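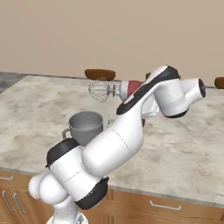 **Rondbridge Interfaith Hall – walk round before the open evening**
9/2/24, filled in by Noelia Carretero

- [x] Front doors – both open outwards, bolts off. Left one sticks at the bottom, needs a shove
- [x] Ramp – clear. Handrail solid. Bit of moss at the top end, scrubbed what I could
- [ ] Fire exit, side passage – stacked chairs in the way AGAIN. Moved them to the store, please leave them there
- [x] Extinguishers – 2 in main hall, tags in date. Kitchen one fine til August
- [x] Emergency lights – tested, all came on. The one over the prayer room door is dim, asked Grallness for a new battery
- [ ] Shoe racks – wobbly, not fixed to wall. Someone will pull one over. Brackets ordered from Tiongson, not here yet. Keep them low and dont stack on top
- [x] Candles for the shared prayer – glass holders, sand tray underneath, well away from the banner. Snuff out before the meal
- [x] Carpet edge by the washroom – taped down. Temporary!
- [ ] Washroom floor – slippery near the foot basins. Mats wanted on both sides, only one found
- [x] Kitchen – hot urn on the back worktop, lead tucked behind. Veg and halal trays labelled, nut dishes on their own table
- [x] First aid box – plasters topped up, burn gel added
- [ ] Alarm panel – shows fault on zone 9, thats the balcony. Rang Rarko, job ref 2375, waiting. Balcony stays shut until they've been

**Numbers**
Hall limit is 110 seated. Roughly that many have said yes, so count people in at the door and stop when full – speakers and choir included. Overflow to the garden room if dry enough to leave the doors open.

**Still to do before doors**
Second mat. Sign for balcony stairs. Tell the stewards from the gurdwara and St Anne's which exit is theirs, they had the old plan last time.

Signed N.C. – will recheck side passage at half five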